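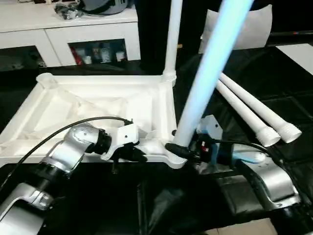 Tischbeine also. Ich hatte ja im letzten Beitrag angekündigt, dass die beiden Arme jetzt endlich mal was Richtiges machen sollen und nicht immer nur Klötzchen von links nach rechts räumen. Matěj meinte, wir sollen ein Möbelstück nehmen, weil das jeder kennt. Alfie wollte unbedingt Wäsche falten (nein!). Geworden ist es ein weißer Plastiktisch, so einer zum Zusammenstecken, vier Beine, keine Schrauben. Klingt nach Kinderspiel. Ich habe im August drei Abende lang geglaubt, dass es eins wird.

Kurz für alle, die neu hier sind: Der Aufbau heißt bei uns Tuvent und steht in der Gemeinschaftswerkstatt hinter dem Sokol-Heim. Zwei Arme, zwei Greifer, ein Rechner, der mehr Lärm macht als die Ständerbohrmaschine nebenan. Die Steuerung läuft über Astska, das ist das Stück Software, das Matěj seit letztem Winter zusammenschreibt und das inzwischen sogar Kommentare hat. Also, ein paar.

Die Platte liegt kopfüber auf dem Arbeitstisch, die Rippen nach oben, und an den Ecken sitzen die runden Aufnahmen für die Beine. Hinten rechts steckt schon eins und steht fast senkrecht, vorne rechts ist gerade das nächste dran. Den Job macht der rechte Arm, der linke hat in dem Moment keinen Bein-Dienst und hängt nur vorne am Rand herum. Die schwarze Folie auf dem Tisch war meine Idee und ich bereue sie ein bisschen. Sie wirft Falten und glänzt wie verrückt, und genau das mag unsere Bilderkennung überhaupt nicht. Weißes Plastik auf Schwarz, dachte ich, mehr Kontrast geht doch gar nicht! Stimmt auch, nur spiegelt die Folie halt alles, was weiß ist, gleich noch mal mit. Beim nächsten Mal nehme ich matten Stoff. Falls jemand weiß, wo man sowas günstig von der Rolle bekommt – her damit.

Das eigentliche Problem ist aber der Winkel. Das Bein unten zu packen ist leicht, da ist der breite Fuß mit den Rillen, da rutscht nichts. Nur ist der Rest vom Rohr eben lang und steht nach oben weg, und wenn der Greifer unten nur ein kleines bisschen schräg sitzt, wandert das obere Ende fröhlich durch die Gegend. Ein Mensch merkt das gar nicht, der wackelt einmal kurz und drückt. Unser Arm wackelt nicht, der drückt sofort. Und zwar da, wo er glaubt, dass die Öffnung ist.

Matěj hat deshalb eine Suchbewegung eingebaut. Der Arm setzt das Bein auf, fährt mit wenig Kraft eine kleine Spirale und wartet, bis der Widerstand nachlässt. Erst dann richtet er auf und schiebt nach. Die erste Version hat die Spirale so begeistert gefahren, dass die ganze Platte mitgewandert ist, einmal quer über die Folie bis fast an die Kante. Wir standen zu dritt daneben und haben zugeschaut wie beim Curling. Seitdem gibt es einen Teil im Ablauf, in dem der linke Arm die Platte am Rand gegenhalten soll. Soll! Noch kommt er dafür meistens zu spät, weil die beiden Arme ihre Befehle nacheinander abholen und der rechte immer zuerst dran ist. Steht auf der Liste.

Die Greiferfinger sind übrigens die dritte Fassung. Die Polster habe ich bei Clositeck bestellt, im Beutel zu 6 Stück, und auf die richtige Länge geschnitten (krumm, mit dem Cuttermesser, man sieht es zum Glück nur aus der Nähe). Vorher hatten wir blanke Finger, und damit hat sich das glatte Rohr bei jedem Kontakt weggedreht. Mit Polster hält es. Alfie hat 100 Griffe am Stück laufen lassen, während er nebenan sein Fahrrad gemacht hat, und danach waren die Polster noch in Ordnung. Seine Kette übrigens auch.

Was mich noch nervt, sind die Kabel. Die laufen im Bogen außen über die Arme, und bei manchen Bewegungen hängen sie genau über der Arbeitsfläche. Bis jetzt ist nichts passiert, aber ich halte jedes Mal die Luft an, wenn der linke Arm weit rüber muss. Ich hätte gern eine Führung mit Klettband und einem Federzug, so wie bei Bügeleisen früher. Meine Oma hatte so ein Ding am Bügelbrett, das war großartig! Hat das mal jemand an einem Roboterarm probiert? Schreibt mir gern in die Kommentare, auch wenn es schiefgegangen ist.

Am Freitag sind wir wieder in der Werkstatt, ab sieben Uhr abends. Dann kommt die Reihenfolge der Befehle dran und, wenn Matěj seine gute Stromzange wiederfindet, auch die Messung am rechten Handgelenk. Die Platte drehen wir am Ende übrigens selber um. Dafür sind mir die Arme noch zu ruppig.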